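Reglas para dejar una tarea de estantería lista antes de grabar

Llevo desde June con la tarea de la estantería en el simulador y me preguntan bastante por las normas que usamos. Las dejo escritas, tal como están a 13/02/2021. El proyecto se llama Uvitz y el objetivo es que un robot de dos brazos trabaje con productos de supermercado sin tirar nada.

La primera norma es de nombres. Cada objeto lleva el mismo identificador en la escena, en el registro y en el informe. Tenemos 3,801 episodios guardados y solo 2,898 cumplen esto; el resto se grabó antes de fijar el criterio y Liette Després los está revisando.

La segunda es de separación. Los objetos de un mismo estante se colocan con hueco suficiente para que la pinza entre abierta – medido con la pinza abierta del todo, no con la cerrada.

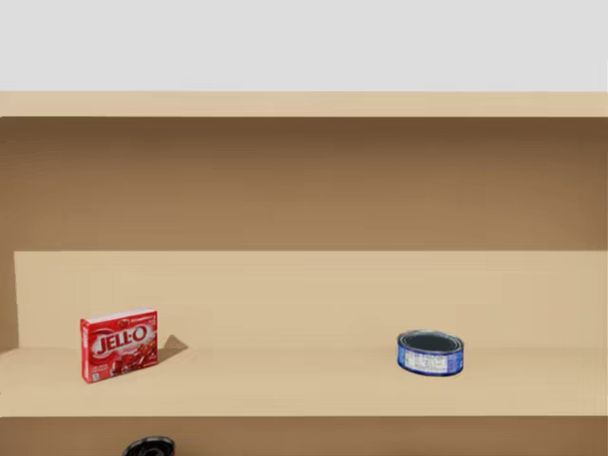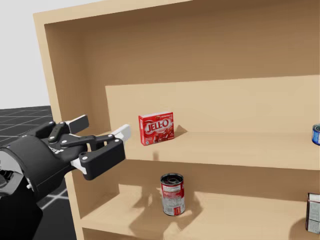
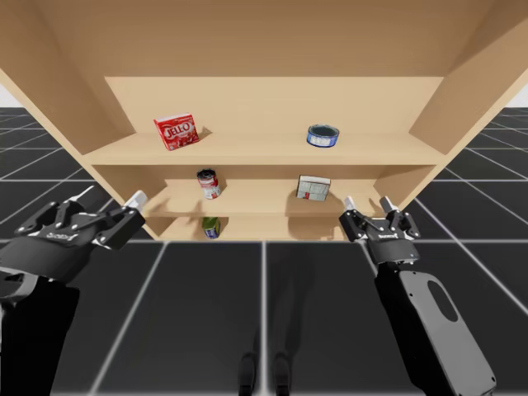
La caja roja de JELL-O y la lata de etiqueta azul, en el mismo estante en las tres vistas.

Grupo de Manipulación – Laboratorio Jarnen

La tercera: se revisa más de una vista antes de dar por buena una escena. En la primera no aparece ningún brazo y sirve para mirar los objetos. En la segunda se aprecia la poca distancia entre la punta blanca de la pinza y la caja. La tercera permite comprobar los dos brazos y los tres estantes a la vez.

La cuarta es de velocidad. Cerca del mueble se limita al 85 % del valor que usamos en espacio libre. Ravinder Landry quería bajarlo más, pero los episodios se alargaban demasiado.

La quinta: un contacto con el mueble se anota siempre, aunque el objeto acabe en su sitio. Antes se anotaba según quién revisara y no había forma de comparar.

Para repetir una escena permitimos hasta 7 intentos con la misma semilla. Después se cierra y se escribe el motivo en una línea.

Queda pendiente la norma sobre sombras e iluminación. Matvii Boiko tiene un borrador y lo subiré cuando lo hayamos probado.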